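Hi Magdolna, and hello to everyone at Lirkell who reads these!

November was our busiest month so far, so this one runs a bit longer than the last. The short version is that the bedroom part of the Stemudo tidy-up project is nearly finished, and we've spent 3300 of the grant, mostly on storage, van hire and the new shelves at the Fekete house.

We've now done three bedrooms. Gizella Pap and I start the same way each time — everything small comes out of the drawers and bags and goes onto the bed, where people can see what they've got. It looks awful for an hour (I always warn them!) and then it starts to make sense. Purses and wallets go in one group, boxed and packaged things in another, and anything with papers inside gets set aside for the owner to go through alone.
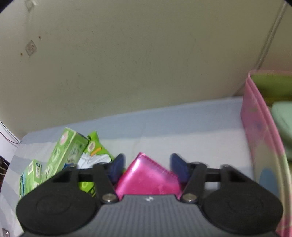

Sorting on the bed: the pink wallet, with green boxed goods to the left.

The wallets took longer than I'd planned. People want to open every pocket, and I'm not going to rush them. Lajos Veres suggested a shallow tray by the door for whatever gets used daily, and two households have asked to keep theirs, so I've added trays to the next order.

Packaged goods are going better. We check dates, keep what's wanted and put the rest in the hallway crate. Csaba Pálfi picks that up in the evening, usually after six.

Still to do: the tall closet at the Fekete house, labels for the shelves, and a follow-up visit to each home. I'd also like to talk about moving what's left of the van money over to storage — could you let me know if that needs a form?

Botond Kelemen
Stemudo home sorting project

Related updates
Getting started at the Fekete house
Shelves, crates and what we paid for them
Kitchen cupboards: first visits

Contact | © Stemudo | Back to top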